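Debnath 63 Spur Gear Set, reviewed by Uldis Paju

The Debnath set is sold for bench prototypes and small repair jobs. I bought it in December to replace a mix of leftover gears from two older Trutel kits, neither of which had consistent bores. The box holds 63 steel spur gears in a divided tray, a printed size chart and a hex key. No shafts are included.

Dimensions first. I measured 50 bores with pin gauges and found all but two inside the tolerance on the chart. The two outliers were tight and cleared after a light pass with a reamer. Outside diameters were closer than I expected at this price. Tooth tips are left pointed on the small sizes, with a slight burr on one face. The burr comes off with a fine stone, but it should have been dealt with before packing.

Finish is plain and bright. There is no plating that I could detect, so the gears need a film of light oil if they are going to sit in a damp shop. A bare gear of this size is easy to lose on a cluttered bench. I sort over a dark cloth, which shows up bright metal well, and keep parts in a shallow dish between steps.
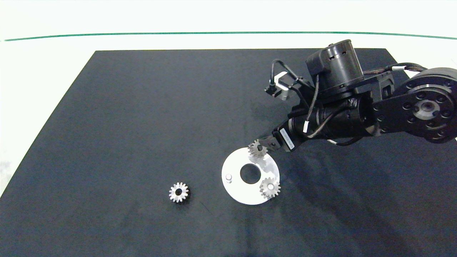
Meshing was checked on a Jostdale test plate with adjustable centers. At the center distances listed on the chart, backlash was even through a full turn on most pairs. One of the larger gears had a detectable high spot. I ran a single pair under light load for 100 hours with grease and found polished flanks and no chipping. Noise was moderate – louder than molded gears, as steel on steel will be.

The set screws are the weak point. They are soft, and the sockets began to round after a few tightenings. Sabina Kanagaratnam, who shares the shop with me, swapped hers for hardened screws on the first day and has had no slippage. I have since done the same.

The tray is adequate. The dividers do not reach the lid, so small gears migrate if the box is carried on its side. A sheet of foam under the lid fixes it.

Ukeck sells a comparable set with better screws and fewer sizes. For general bench use I would still pick the Debnath and budget for a bag of replacement screws. Part number on my box: 1,016.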